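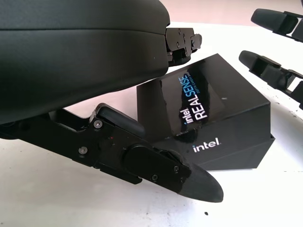

3. Materials and procedure

3.1 Setting

The study was carried out in June in the ground-floor kitchen of a terraced house in Sulham. The kitchen had been in daily use until shortly before the work began, and its fittings were left as they were. Two base units to the left of the sink held dry goods. The drawers to the right held cutlery, cooking tools, cloths and the usual mixture of string, candles, spare batteries and takeaway menus. Wall cupboards were excluded because Jérémie Marty's earlier trials had shown that reach height affected putting-away times more strongly than any property of the items themselves.

Each drawer was fitted with a removable tray of the Skidilden type, supplied by Gredero in two widths. The narrow tray has fixed dividers. The wide tray has dividers that can be lifted out and set at intervals chosen by the user. Both trays are of the same depth and sit flush with the drawer front when closed. Drawer runners were cleaned and greased before the first session, and again halfway through the series.

3.2 Items

The item set comprised 200 objects drawn from household kitchens, of which 98 were classed as regular and the remainder as irregular. An item was regular if at least two others in the set shared its outline and size closely enough to be stacked or nested with it: dinner forks, dessert spoons, folded tea towels, lidded tubs from a single range. All other items were irregular. This class included peelers, whisks, corkscrews, a nutcracker, odd lids, a ball of twine and several measuring spoons separated from their rings.

The division was made by Ysaline Lefèvre and checked independently by Nuwan Fakir. They disagreed most often over serving spoons, which stack well at the bowl and badly at the handle. These were finally placed in the irregular class. Wooden spoons caused the same difficulty and were treated in the same way. Knives with exposed blades were left out of the set altogether, as were glass items.

Cloths were washed once, dried flat and folded in thirds before each session. No attempt was made to press them, and a small amount of creasing was accepted as normal for goods of this kind.

3.3 Task

A session began with the complete item set laid out on the worktop in an arrangement generated in advance. Sixteen arrangements were prepared and used in rotation. In half of them, regular items of one sort lay together, as they might after being taken from a draining rack. In the other half, all items were mixed. The task was to put every item into a drawer so that each drawer closed fully and no item had to be moved in order to see another of a different sort. The second condition was taken from Jacqueline Mallet's household storage protocol, where it is called the "one look" rule.

The order in which items were put away was not prescribed. Nor was the choice of drawer, with one exception: cloths had to go in the lowest drawer, which was deeper than the others and had no tray. Pilot sessions without this restriction produced arrangements in which tea towels were used as padding around loose tools. Such arrangements met both conditions as written but could not sensibly be compared with the rest.

A session ended when the worktop was clear and all drawers had been closed. Drawers were then opened and closed once more, at an even speed, before scoring. Light items often shift on the first closing, and an arrangement that satisfied the one look rule beforehand did not always satisfy it afterwards.

3.4 Scoring

Arrangements were scored out of 100. Points were deducted for items lying across a divider, for items hidden beneath others of a different sort, and for handles standing proud of the drawer rim. A drawer that failed to close received no points for its contents. Deductions for hidden items were doubled where the hidden item was smaller than a teaspoon, on the grounds that such items are the ones most often bought again by mistake.

Scoring was done by Fakir and Benoît Huet from the open drawers, working separately and without discussion. Where their totals differed, the drawer was left untouched until both had looked at it again. Most differences concerned whisks. A balloon whisk laid on its side covers a good deal of the compartment below it but hides very little, and the two scorers at first gave different weight to the gaps between its wires. The rule later adopted was that an item seen through a whisk counted as visible if its sort could be named from a standing position.

3.5 Time and tray type

Time was recorded from the first item leaving the worktop to the last drawer closing. Periods spent adjusting the dividers of the wide tray were logged separately and are excluded from the totals reported in the next section, as the narrow tray offers no equivalent step. They are given in full in the supplementary table, together with the divider positions at the end of each session.

Renaud trays, which have a ribbed base, were considered as a third condition. They were dropped after the pilot when it was found that they raised the cutlery enough to stop the top drawer closing over a full compartment of ladles. A shallower version would have fitted but was not available in the width required.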